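May, 11 p.m.

Project log for the Divden course, week 3 of the flower task. Our team took tulips because the Brisach group already had cups and Cuma had the folding task. Requirement: pick one stem, put it in a glass vase, release without tipping the vase.
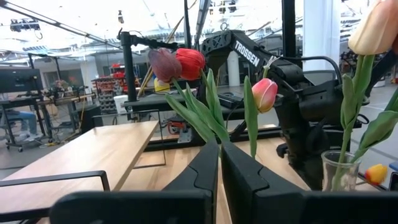
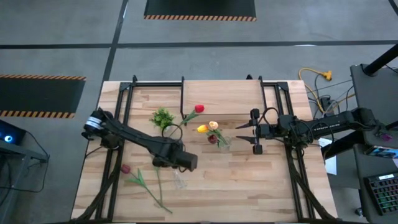
Ran 20 trials on the current policy. Main failure is still grasp height. If the fingers close on a leaf, the stem rotates during the lift and misses the vase opening by a centimeter or so. Second failure is release: the leaf hooks on the finger pad and the vase goes over with it. Clear glass doesn't help the depth estimate either.

Changed two things tonight. Lowered the closing speed on both arms and moved the approach point down the stem. The second change looks better on paper than it ran. Will test them separately tomorrow, which I should have done first.

Training set is at nearly 4,000 episodes. I want to drop the first 1,000, recorded before we recalibrated the wrist cameras. The rest of the team wants to keep them. Agreed to train both versions overnight and compare.

To do: relabel the failed releases, book the Magagula room for the demo, charge the laptop.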